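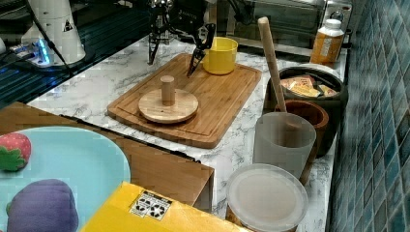
竹集成材のまな板の反りについて、原因の切り分けを相談したい。使用開始から5か月、長辺357 mmの板で、定規を当てると中央の隙間が2 mmある。洗浄は中性洗剤とぬるま湯、食洗機は不使用。乾燥は片面を壁に付けて立てかけていた。板は縞目の出た竹で、外周に溝が彫ってある。溝のある面とない面では表面積も厚みの分布も違うので、吸湿速度の差が反りに出ているのではないかと考えている。仕上げは購入時のまま、追加のオイルは塗っていない。
投稿者:perik_dry　2019-11-30

溝の影響は小さいと思う。主因は片面乾燥。壁側の面は空気が動かず、含水率が下がるのが遅い。先に乾いた面が縮み、そちらが凹になる。凹になっているのがどちらの面か書いてもらわないと判断できない。
投稿者:kansou_ro

凹は溝のある面。立てかけるときは溝のない面を壁側にしていた。
投稿者:perik_dry

それなら片面乾燥で説明がつく。溝を疑う理由がない。
投稿者:kansou_ro

異論あり。竹は稈の外側と内側で維管束の密度が違い、収縮率も違う。ひき板の向きを揃えて貼った製品だと、両面を均等に乾かしても反る。木口を見て、各片の密な側がどちらを向いているか確認したほうがいい。
投稿者:Ruchti

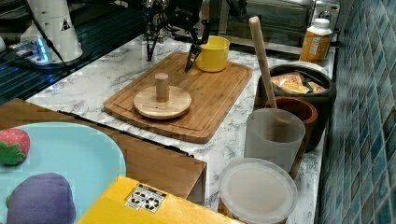
溝付きの竹まな板と、その上の丸い木の円盤

向きの話は正しいが、市販品は交互に貼るものも多い。木口の写真なしで製造側の問題にするのは早い。まず湿度を測ること。うちの台所は調理中に83%まで上がる。その状態で片面だけ塞げば、貼り方に関係なく動く。
投稿者:kansou_ro

木口を確認した。密な側の向きは揃っていなかった。片面乾燥の線で進める。矯正は凹面に濡れ布巾を当てて一晩、その後に両面を空けて乾かす予定。重しは使うべきか。
投稿者:perik_dry

重しは軽いものを均等に。強く押さえると接着層に負担がかかる。割れが入っている板にはやらないこと。
投稿者:Ruchti 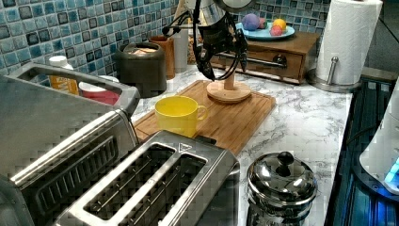
オイルは矯正の前と後のどちらに塗るのか。
矯正後、板が完全に乾いてから塗る。先に塗ると凹面の吸水が妨げられ、戻りが遅くなる。

追記。塗るなら両面と木口、溝の底まで同じ回数。片面だけ塗ると吸湿速度に差がつき、また反る。
投稿者:Ruchti

オイルの種類は乾性油か、食品用ミネラルオイルか。手元にCevuntonの食品用ミネラルオイルがある。
投稿者:perik_dry

ミネラルオイルで可。ただし硬化しないので洗うたびに抜ける。定期的に塗り直せるならそれでいい。自分は荏油を使う。薄く塗って拭き取り、匂いが消えるまで置く。
投稿者:kansou_ro

荏油は残すとべたつくので初回には勧めない。竹は表面が緻密で、木材ほど入っていかない。拭き取りが甘いと膜になって剥がれる。
投稿者:Ruchti

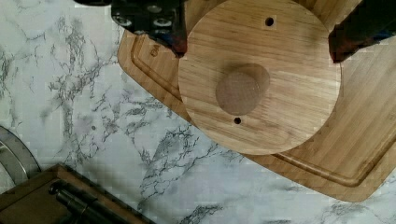 竹の円盤。木目はほぼ横方向

入っていかないというのは番手次第。240番で当ててから塗れば入る。
投稿者:kansou_ro

240番では傷が残って、包丁の面としては汚れを拾いやすい。400番で止めるのが妥当。ここは意見が合わないと思う。
投稿者:Ruchti

400番、ミネラルオイル、両面同回数で試す。隙間は1月に測り直して書き込む。乾燥用のスタンドはClerskaの二点支持のものに替えた。
投稿者:perik_dry

測るときは湿度も併記を。数字だけ出されても比較できない。
投稿者:kansou_ro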